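The Tray With Four Rooms

A snack tray is a confession. You buy one because you have accepted that people are coming over, that you will not be cooking for them, and that the pistachios must be kept apart from the raisins by something sturdier than good intentions.

I have owned five of these things. The first was a wedding gift from an aunt who believed no marriage could survive without a relish dish, and it outlasted the marriage by eleven years. The second went to a potluck and is presumably still there. I don't wish to discuss the third, except to say that a dishwasher has a top rack for a reason.

The modern divided tray is a humbler animal than its ancestors. My grandmother's had seven wells and a center bowl, and filling it took most of a morning: olives, celery, the little onions, a pink spread whose ingredients were known only to her. Today four compartments seem to be as much variety as a household can commit to. Walk the aisles at Arnside, the housewares barn off the county road, and you will find most of a wall given over to them. Fleline makes a handsome one in a color it calls Bark. Mivach makes one that looks the same to me and costs 2 dollars less, a difference I have spent longer weighing than I spent on my last car.

"People come in for a tray and leave with opinions," says Rebecca Russo, who has run the floor at Arnside long enough to have sold me two of mine. She says the store moved 256 of them last December and then hardly any until graduation season. The returns come in with crumbs in the corners. She takes them back anyway, if the lid is there.

The lid is usually not there. Lids live a separate life. Mine spend it behind the colander, or under the sheet pans, or in the cabinet at my sister's house, where they have gone to be with her lids. A clear one is the worst, being invisible against any pale surface you care to set it on. I once served an entire evening of guests with the lid on the counter beside me and hunted for it again at midnight, with the light on, in a kitchen of modest size.

Then there is the question of what goes where. I hold that the nuts belong in one corner and the chocolate in the corner diagonally across, as far from each other as the geometry allows. My neighbor Cieślak fills all four with the same pretzels. I have asked him about this. He says he likes pretzels.

Washing is the price of the divider. Salt gets into the angle where the walls meet the floor, and no sponge was ever cut to fit it. Russo recommends an old toothbrush. I recommend a soak, followed by leaving the room. Dry it upside down, find the lid, put the lid on, and put the pair away together on one shelf at a height you can reach without a chair. I have managed this twice.

The fifth tray is doing fine so far. It has cashews in it, and also a rubber band and what I believe is the key to the shed.

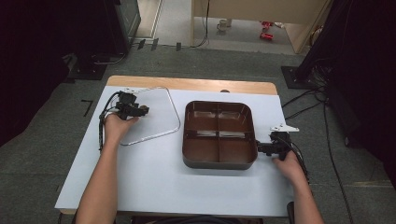

Four compartments, one clear lid, and for the moment both on the same table.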